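Borstead Shared Kitchen – your questions

Last updated 26 Jul 2024. Questions come in faster than I can type these up so bear with me. If it's not here, ask Lumturie Kneževič (bookings) or Fongchan Yimyam (everything to do with the kitchen itself).

What is it?
A shared kitchen you can hire by the session. Two rooms, one big cold store, parking at the back on Drustow Lane. Used by supper clubs, jam people, a dog biscuit business, families doing big birthdays.

Do I have to be a business?
No. Anyone over 18. Businesses need to send us their food registration and insurance before the first session, not on the day please.

How long is a session?
Six hours, including setting up and cleaning down. People always forget the cleaning down. Leave yourself a good hour.

Can I book half a session?
Not at the moment. You can share one with somebody else if you sort it out between you. One name on the booking though, and that person pays.

How many of us can come?
Eight in the main room. Fewer in the small one, depends what you're doing – ask Fongchan.

Is there a waiting list?
Yes, for evenings. Mornings are usually fine. July was mad because of the fete.

What's in the cupboards?
Pans, trays, bowls, boards, sieves, scales. Two stand mixers, one of them slow. There are 227 items on the inventory sheet inside the pantry door, tick them back in before you go. Knives – bring your own, we stopped lending them.

Are there chopsticks, skewers, that sort of thing?
A few odds and ends of cutlery and small utensils, yes. Don't rely on there being enough for a whole party. If you're feeding guests bring your own or hire from Lykkegaard on the high street, they deliver.
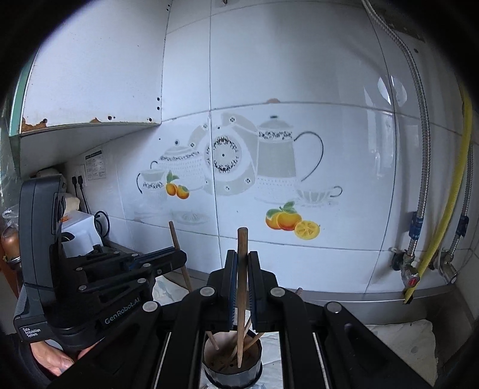 Wooden chopstick and a metallic container, tiled wall behind.

Can I leave my own things between sessions?
One crate per hirer, labelled, on the racking. Anything with no name on it goes at the end of the month. Nothing open in the cold store, ever.

Gas or electric?
Gas hob, electric ovens. The left hand oven runs hot so knock it down a bit. Yes it's been reported.

Can I fry?
Shallow frying fine. No deep frying in either room, the extraction isn't up to it.

What about allergens?
We can't promise the kitchen is free of anything. Nuts, sesame, gluten, fish have all been through. Wipe down before you start as well as after, and tell your customers it's a shared kitchen.

Where does the rubbish go?
Food waste in the brown bin, boxes flattened in the cage, everything else in the big grey one. Oil does NOT go down the sink. Take it home in a tub.

How do I get in?
Key code by text the evening before. If it hasnt come by nine, ring Lumturie. Don't pass it on, it changes every booking.

I broke something.
Tell us, write it on the sheet. Small stuff we don't charge for. Mixers and ovens we do.

Cancelling?
12 days' notice or more, full refund. Less than that, we keep the deposit unless somebody takes the slot, in which case you get it back.

Is there a bus?
The Cendton one stops at the end of the lane. Last one back is early evening so check teh timetable if you're on a late session.

Can I bring my dog?
No, sorry. Not even in the hallway.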